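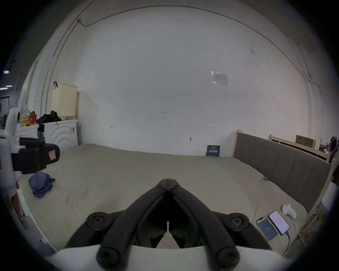

Went to the Sident open day in Varkau last week and they let visitors try the hand-held gripper, squeeze the handle, fingers close. Couldn't get the hang of it. The task was folding, on a bed, with a washing machine standing at one side and a blue cloth bunched up on the sheet. Kept pinching the sheet too. Going back with my class of 20 and dont want to look silly - any tips?

Impi Pelkonen

Finn Kohlhase
Was there in December. Come in from above, fingers almost closed, open late. Grab a fold that sticks up, not the flat part.

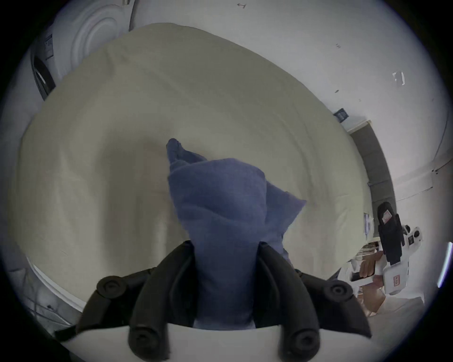 Then lift straight up before you move sideways. Go slow, slower than feels right. They told us over 200 tries before it looks smooth, so no shame. Also ask for the morning slot, afternoon is packed and you get maybe one go. Wear short sleeves, mine kept getting caught on the handle.

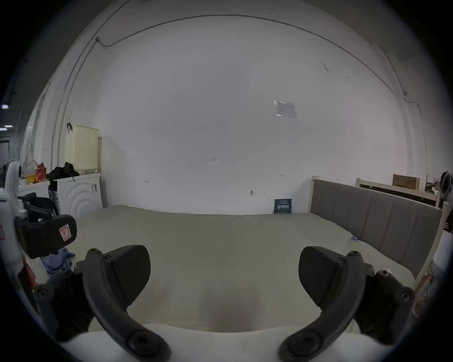 lindemann8
just practice with kitchen tongs at home. same thing pretty much

Comments

varkau_mom: Tongs worked for my kids, they were beter than me after ten minutes

Impi Pelkonen: Thanks both. Booked the morning. Will try the fold thing

Finn Kohlhase: Tongs are NOT the same, the squeeze is much lighter. But ok for a start

jk_1119: is parking still free at the Jevia building?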